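Pluneo Automation Newsletter
08/07/2019
Shares 19 | Comments 13

Looking after the gripper on the Davmont cell

The Davmont cell has been running pick-and-place trials since December, and the gripper is the part that needs the most attention. Several people have asked what the maintenance routine is now, so this item goes over it. The routine has changed twice and the sheet taped to the side of the cabinet is out of date. Please ignore it until the new one is printed.

The cell is one arm, one two-finger gripper and a small camera at the wrist. The table has a dark top. We use toy food for the trials because the pieces come in many shapes and can be dropped without harm. Smooth plastic is also a fair test of the fingers. A worn fingertip will still hold a piece with flat sides long after it has started to lose round ones.

Fingertips are wiped at the start of each shift with a lint-free cloth and a little alcohol. Let them dry before closing the gripper. After 800 grips, take both tips off and look at the inner faces under the bench lamp. If one is shiny or has a groove, change both. We tried changing only the worn one in the spring, and the cell pulled every piece to one side until the second tip was changed as well.

When new tips go on, tighten the screws by hand first, close the fingers on the gauge block, then finish with the small driver. The fingers should meet evenly along their length. If there is light between them at one end, back the screws off and start again. 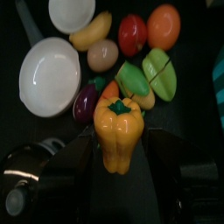

The grip check comes next, and it uses the yellow bell pepper. It has ridges down its length and a shiny surface, so the fingers have to find their place on it. Run the slow close program, lift, hold for 13 seconds and set it down. Do this with the stem pointing away from the gripper, then turn the pepper and do it again. If it slips, lower the closing speed before you touch the force setting. Most slips so far have come from closing too fast.

The camera needs less work. Wipe the lens when you wipe the fingertips and check that the bracket has not moved. Glare is the main trouble. The toys reflect the ceiling lights, and a bright spot on a tomato or an eggplant can throw off the outline the software draws. We turned the exposure down and moved the lamp to the far side of the table, and the number of missed picks went down. The white frying pan still gives problems now and then – if it does, turn it a little and rerun the pick.

Spare tips come from Fasport in bags of 19. The last bag is open, and an order has gone in. The gripper cable is due for replacement after 270 hours of running time, so write your hours in the log even on short days.

The second cell, at the Mazandarani site, will get the same routine once its gauge block arrives. Until then it keeps the old schedule.

Comments (13)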